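Ring marks on dark marble countertop from glazed bowl, and how to stop them

Asked by Selma Yordanov
Tags: stone, countertops, ceramics, cleaning

Kitchen counter is dark gray marble with fine white veining, polished, sealed in August by the installer. I keep a ceramic serving bowl on it, gloss glaze on the body, unglazed foot ring underneath. After two weeks in one spot there is a dull ring where the foot sits. It does not feel rough to a fingernail. Dish soap and water made no difference. Bowl is used for fruit, sometimes lemons, and gets rinsed and put back on the counter.

Two questions. Is the ring an etch or a scratch? And what can be done to the foot so the bowl can stay on the counter?

3 answers

Tihomir Mujić
Accepted answer

Most likely an etch, possibly with light abrasion on top of it. Marble is calcium carbonate and any acid will take the polish off. A rinsed bowl holds water under the foot by capillary action, and if there is lemon juice in that water it stays in contact with the stone for hours. Sealer slows staining. It does not prevent etching.

Test: wipe the area dry and look across it at a low angle with a flashlight. An etch is an even dull band. Abrasion shows as short arcs that follow the direction the bowl was turned or dragged.

For the mark:
1. Clean with a pH neutral stone cleaner and let it dry overnight.
2. Wet a 400 grit pad and try the foot ring of the bowl first, not the counter. Go over it in circles until it no longer catches on a cotton cloth.
3. Use a marble polishing powder on the counter, small amount, damp cloth, light pressure. Rinse, dry, check. Repeat once if needed.
4. Reseal that area.

Do not sand the counter by hand. On dark stone a sanded patch shows up gray and is harder to fix than the original ring.

For the bowl, after the foot is smooth, put three or four clear silicone bumpers on it. Felt holds water and is the wrong choice if the bowl gets rinsed daily.

My own setup is the same combination, a green bowl with a wavy rim on veined dark stone, and I have had no new marks since doing the above.

Yavuz Duman

Agree on the silicone. Heinonen sells a sheet of 9 mm dots that fit a narrow foot ring. The larger ones stick out past the edge and peel. Degrease the foot with rubbing alcohol and let it dry before you stick them on or they will be off in a week.

One correction. If the whole bottom is glazed, skip the grit step, you will only dull the glaze.

Comment by Selma Yordanov: Foot is bare clay. I will try the pad tonight.

Biljana Babić

just use a tray. I had the same thing on my old counter and tried the powder and it came out shinier than the rest so now there is a shiny ring instead of a dull one. small wood tray under everything

Comment by Tihomir Mujić: That happens when the counter has a honed or worn finish. The powder is for polished stone only.

Photo added to the accepted answer:
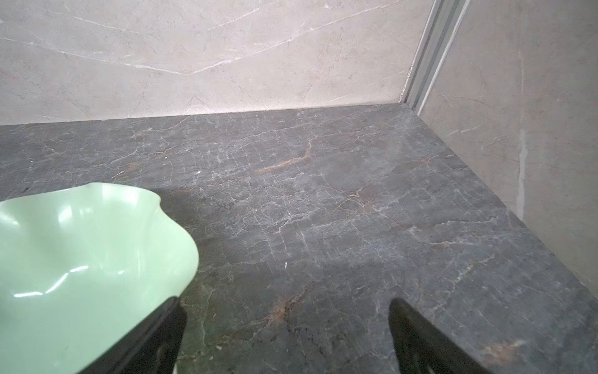
Pale green glazed bowl on the dark marble, white veining throughout.

Edited October 1, 2023: added the note on felt. Also, several people have asked about vinegar for cleaning the ring. Do not use it. Vinegar is an acid and will make the dull area larger.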